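Wyn Morgan
29 March 2021

Right, thread. I've finally moved all my grandmother's recipes out of the biscuit tin and into something that can survive a kitchen, and a few of you asked how I did it. Get a cup of tea, I do go on.

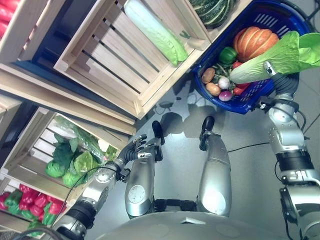
My nan wrote recipes on whatever was nearest. Envelopes, raffle tickets, the inside of a sugar bag, the back of a letter from the gas people. She never wrote a title if she thought she'd remember what it was, so half of them just begin "rub the fat in". The soups are the worst for it. She has one that says "lettuce, the leafy sort" and no amount at all, and lettuce like the leafy green stuff in that wooden crate is sold by the head now, some of it in clear plastic, so how much is one of hers? I went with one big one and it came out fine. A bit thin. I'd put a potato in next time.

Anyway there were 62 of them once I'd taken out the shopping lists. I did keep one shopping list. It says "string, ham, NOT from him".

First job was getting them flat. They'd been folded in that tin for years and some had gone along the creases. I put them between sheets of baking paper under the big atlas and left them alone for nine days. Do not iron them. I ironed one. It was the treacle tart and the ink went brown and then went away, and I had to ring my aunt and get it from memory, with a lot of arguing about breadcrumbs.

Then I typed them up exactly as written, spelling and all, and only after that did I make a second version you could cook from. I'm so glad I kept the two apart! My first go I tidied as I went along and it all came out sounding like the back of a packet. She wrote "oven on, hot, but not Christmas hot" and I'd changed it to 180. Put it straight back.

(It is 180 though. I've tried it.)

Handwriting. Her sevens look like ones and her t could be a teaspoon or a tablespoon depending on her mood. If you're stuck, find another recipe where you know the answer and compare the shapes. That's how I worked out the ginger biscuits want 6 oz of flour and the bread pudding really does want a tablespoon of mixed spice. I'd have sworn it was a teaspoon. It's lovely, make it with a tablespoon.

There are three I still can't read. One might be a chutney. It has vinegar and it has the word "outside".

Akinyi Kariuki from my old evening class told me to photograph both sides of everything, even the blank ones, and she was dead right. On the back of the leek pie there's a bit of a letter to someone called Dilys about a coat. No idea who Dilys is. My mum doesn't know either and she knows everyone.

Equipment, as I've been asked twice already. Window light, a bit of white card, my phone. I bought a set of clear sleeves from Wallin and they're good and stiff, you can wipe gravy off them. I'd tried the Gandent ones first and they were too floppy to stand up in the binder, they just sort of bowed. Might suit you if you keep yours lying down.

The binder is just a binder. Four rings, blue, had it since school. It's got a sticker on the front I can't get off and I've stopped trying.

Sorting them took longer than the typing. I did puddings, cakes, dinners, soups, jars, and then a section called Other, where I've got the remedy for chilblains and the instructions for cleaning a brass fender. I thought about doing it by season but she made rice pudding in June and stew whenever she was cross, so that fell apart quite quickly.

My brother wanted it all as one file so he could search it. Fair enough. It's 2,572 lines with both versions in, and he has so far searched it once, for "custard".

Nearly forgot the measuring! She used a particular cup, white with a chipped handle, and "a cup" means that cup and no other. It's smaller than you'd think. I filled it with flour and weighed it and wrote the weight inside the front cover. If there's anybody in your family who still has the cup, or the spoon, or the tin with the dent, go and weigh it this week. Take your own scales, theirs will be wrong.

Things I'd do differently — I'd have asked her sister more, and sooner. She's the one who told me the "green bowl" in the sponge recipe was a size and had nothing to do with the colour (the green bowl was cream). I'd also have numbered the scraps with a soft pencil on day one. I had two goes at matching photos to paper and lost a whole evening to a scone recipe I'd photographed twice, once upside down.

I've still got the jars section to test. Marrow and ginger jam is next, then the piccalilli, if I can find small enough onions. She says "no bigger than a marble" and underlines it twice.

Somebody's just asked for the bread pudding. I'll type it out under this one when I've had my tea. Get your stale bread soaking in the meantime, crusts and all, half a loaf, and squeeze it out well.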